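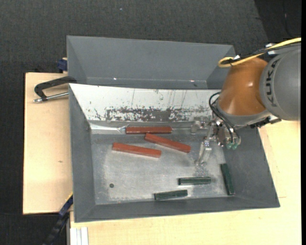

Section 2. Assembling and Closing the Cabral Collapsible Crate

Applies to all Cabral crates supplied by Wimora, whether purchased or rented through the Drullow depot. For crates built to a customer drawing, follow the drawing wherever it differs from this section.

2.1 Before You Begin

The crate is delivered flat and strapped to its own base. A complete set consists of the base with runners, the long side panels, the short end panels, the lid, the corner clips in a sealed bag, and the packing card. The clip bag is stapled to the underside of the lid. Check the set against the packing card before the delivery strap is discarded. Missing or damaged parts should be reported to the address on the card, quoting the crate number burned into the end panel.

Tools required:

Safety gloves and safety glasses
Rubber mallet
Strap cutter
Kisier strap tensioner, or an equivalent tool suited to the strap in use
Clip lever, order number 1668

Do not use a screwdriver or pry bar in place of the clip lever. Damage to the panel edges caused by other tools is charged at the end of a rental period.

CAUTION: The delivery strap is under tension. Stand to one side when cutting it and keep other persons clear of the strap ends.

2.2 Preparing the Base

1. Place the crate on a level floor with enough room to walk around all sides.

2. Cut the delivery strap and remove it completely. Strap left under the runners can catch on the forks.

3. Lift off the lid and set it aside with the stapled bag facing up.

4. Remove the panels and lean them against a firm support. Keep the long and short panels apart.

5. Sweep the grooves in the base. Chips or grit in a groove will prevent the panel from seating.

6. Inspect the runners and the deck boards. Do not load a base with a split runner, a loose deck board, or a nail head standing above the surface.

Note: Wood stored outdoors may swell. If a panel will not enter the groove by hand, move the crate indoors and allow it to dry. Do not plane or sand the panel edge.

2.3 Raising the Panels

Two persons are required for this step when the side panels are longer than the base is wide, and for all crates marked with the large-format label.

1. Stand one long side panel in its groove with the printed face outward. The arrows must point up.

2. Hold the panel upright and fit the adjoining end panel. The edges should meet without a visible gap.

3. Open the clip bag. Hook the lower corner clip over both panels and press the tongue into its slot. Tap it home with the rubber mallet.

4. Fit the remaining clips at the same corner, working upward.

5. Fit the second long side panel, then the second end panel, and clip each corner in the same manner.

6. Push firmly against the middle of every panel. There should be no movement at the base. If a panel lifts, release the lowest clips at both ends, reseat the panel, and start again at that corner.

CAUTION: Do not leave a single panel standing in its groove without support. It can fall in either direction.

2.4 Loading

The permitted load is printed on the end panel. It applies to a load spread evenly over the deck. Machine parts and other concentrated loads must rest on bearers that cross the deck boards and reach both outer runners.

1. Place heavy items first, as near the middle of the deck as possible.

2. Block or brace every item that can slide. Bracing must be fixed to the deck, never to the side panels.

3. Leave clearance between the goods and the lid. The lid is not designed to press the contents down.

4. Place desiccant and documents last, if used, and record them on the packing card.

Where the contents weigh over 254 pounds, do not move the assembled crate by hand. Use a pallet jack or forklift with the forks fully inserted under the base.

2.5 Closing and Strapping

1. Lower the lid squarely onto the panels. The inner frame of the lid must drop inside all sides.

2. Fit the lid clips, beginning at opposite corners.

3. Pass a strap through each channel in the base and bring it over the lid. Place edge protectors where the strap crosses the lid edge.

4. Tension the strap with the Kisier tensioner until the edge protector can no longer be moved by hand. Stop at once if the lid boards begin to bow.

5. Seal the strap and trim the free end.

6. Attach the shipping label in the marked field on the end panel. Labels placed over the treatment mark may cause the crate to be held at a border.

Note: Crates may be stacked only when the stacking symbol on the lid shows that it is allowed. Loaded crates of different sizes must not be stacked on each other.

2.6 Opening and Folding for Return

1. Cut the straps as described in 2.1 and remove the edge protectors.

2. Release the lid clips with the clip lever. Insert the flat end under the tongue and lift gently.

3. Unload the crate and remove all blocking, nails, and old labels.

4. Release the corner clips from top to bottom while a second person holds the panels.

5. Lay the panels on the base, long panels first, with the printed faces down. Return all clips to the bag and place it on top of the panels.

6. Put the lid in place and secure the set with one strap.

Rented crates are collected from the ground floor only. Requests received by the Drullow depot before noon on Thursday are scheduled for the following week. Crates returned wet, incomplete, or with goods inside are set apart for inspection, and the rental period continues until the inspection has been completed.

For replacement clips and panels, see Section 3.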